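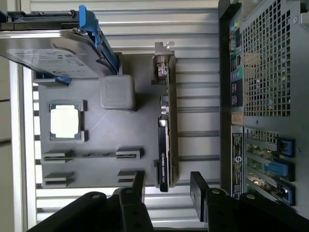 A reader in the comments under the May review of the Breneck practice tower objected that a training chassis with a dummy board teaches nothing a dead office PC wouldn't, and that the money was better spent on used parts. Fair objection. I have used the Grarwood board kit in the same kind of case long enough to answer it.

The kit is a flat gray plate with a processor socket position and expansion slot pieces. It has no traces and no power. You supply the tower, the graphics card and the drive. Mine is set up with an NVIDIA card and a hard drive, with the case on its side for bench work.

Fit. The plate sits flat on the ribbed floor of the chassis. One standoff hole was tight and needed a pass with a 3 mm drill. The other holes lined up.

Slots. Each slot piece is a plain block with a slit. A card goes in straight if you start it level and binds if you tilt it. A real slot is a little more forgiving. There is no retention latch, so removal practice is incomplete, and this is my main complaint.

Processor area. The heat spreader is bright and easy to find under poor lighting. The small clips at the corners of the border are the weakest parts of the kit. After 142 install and remove cycles one of mine had turned pale at the base. It still holds.

Card support. A long card hangs off the slot pieces with very little holding it. Fasten the bracket at the rear panel before you stand the case upright.

Compared with the Beltex board, which I used before: the Beltex has working latches and softer plastic, and its slots wore out of tolerance at 900 cycles. I have not run the Grarwood that far. Spare slot pieces come from Edet in bags of 30.

As for the dead office PC, it is cheaper. Its slots also wear, and you can't replace them one at a time. For a single student I would use the old PC. For a classroom bench I would buy the plate and order the spares with it.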